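Notebook, packing and unloading bench
January 19, 2020
Written by Yavuz Yazıcı, read by Ekene Ugwu

Continued from the page where I stopped with the foam question.

I started with the table. After the last entry, Ekene wrote in the margin that we should decide which side of the white table is for goods coming out of a box and which side is for goods waiting. I think he is right. We had both kinds mixed together, and Morenike spent a long time looking for one board that was under two others. So the rule from now is simple: the table is cleared to the far end before a new box is opened, and all that stays on it is the sign.

I wiped the top with the mild cleaner (the Grelow one, not the strong one, which leaves stripes on the white). Then I went along the long side and felt with my hand for old tape glue. I found a little of it near the corner and removed it with a plastic scraper. Please do not use the metal scraper. The surface is not as hard as it looks, and a scratch collects dirt very quickly. 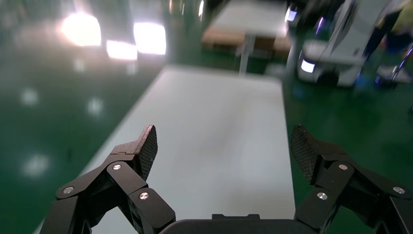
The length of the table is good for us, but the reach is not. When I stand at the short end I can put a board in the middle without moving my feet, but not farther. For this reason I want the box always at the side of the table and close to it -- no gap where a small part can fall to the floor. I asked Hamisi if we can have a mark for the box position. He prefers to wait until the Danladi order is finished, so that we do not put down a mark and then remove it again. I agree, but I write it here so it is not forgotten.

Measures I took today, for the drawing:
Width of the free space I want beside the table: 700 mm
Height of the foam we should order next: 218 mm
Boards planned for the first Dretunari batch: 10
Spare foam inserts to keep on the shelf: 5

About the foam. The supplier's sheet from Dulteo gives the inserts in pairs, and I had understood that one pair fills one box. Trygve explained to me that a pair only lines the inside, and the board needs its own support if it should stand straight. With the black inserts only, the board can lean over. For a short carry inside the building this does not matter. For the van I would not accept it, because the corner of the board takes all the weight when the box is put down hard.

I also asked Morenike about the plastic film on the cartons. She says to leave it on as long as the flaps can open fully. If a flap is held by the film, cut along the edge and not across the flap. A cut across goes into the cardboard easily, and then the flap is weak and the box cannot be used a second time. I have put the short knife back in the drawer for this purpose. The long one belongs to the goods-in desk and was returned.

The sign 下料区 stays on the unloading table. Ekene proposed to add a line in English under it, but the acrylic stand is small and I think the letters would be too small to read from a normal distance. Everybody who works at this table knows the sign. For visitors we can put the English on the wall.

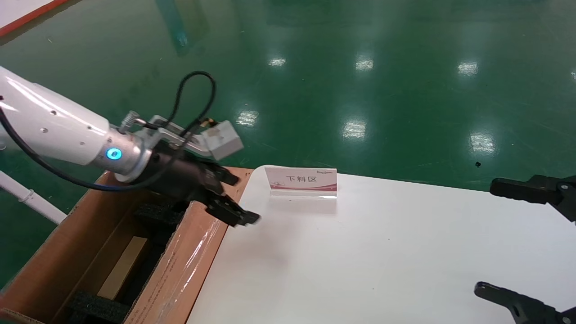
Page 218

Light tan board, brown box, two black inserts: this is the arrangement I want to compare with the next one. The board lies diagonally between the walls of the box. I would like to try a third piece of foam, cut with a slot, to hold the board upright. Trygve has some cut pieces from another job and he will look if the thickness is suitable.

The floor needs a sweep too. On the green floor behind the table there is a small dark speck, and I do not know what it is. If it is a crumb of foam, then our foam is breaking at the edges and I should speak with Dulteo before we order more. I will pick it up and put it in a bag with the page number.

Open points:
- slot foam, ask Trygve for thickness
- mark for the box position, after Danladi (Hamisi)
- English text for the wall, Ekene makes a proposal
- plastic scraper is worn at one corner, order two

Question for Morenike: do we keep the flaps folded outward while taking things out, or should the one nearest to the table go inside? Outward is more comfortable for the hand, but it takes space from the walkway. I have no strong opinion. I will write the answer on the next page, together with the foam result.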